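Datine Window Film, 68-inch roll

If you have a big west-facing window and a view you love, you know the trouble. By four in the afternoon the blinds are down and the view is gone. We've been cutting and hanging Datine film in our own shop for five years now, and it's still the roll we reach for first!

It's a clear film with a very light gray tint, made to take the edge off strong sun while leaving colors alone. The 68-inch width covers most patio doors in one piece, so there's no seam down the middle (seams drive us crazy). It goes on with soapy water and a squeegee, and you can slide it around for a good while before it grabs.

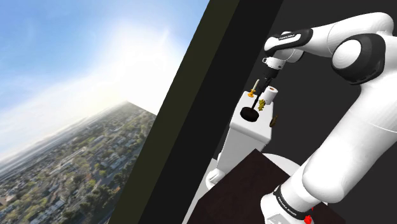

Nanulwood, 2019-12-17. The Datine roll is back in stock in both lengths, 21 feet and 200 feet. The long one is meant for offices and whole-house jobs, but neighbors do go in together on it.

High floors with a wide view over city roofs and trees are where we like this film best. Blue sky stays blue, and the glare off a pale tabletop drops enough that you can read there again.

Cut each piece an inch oversize and trim it on the glass. We like the Gaete squeegee, sold separately, with the soft blade. For frosted bathroom glass, look at Nakov static film instead; Datine needs a smooth surface.

Cure time: allow 21 days before washing
Removal: warm water and a plastic scraper
Samples: free, palm size, ask at the counter or by mail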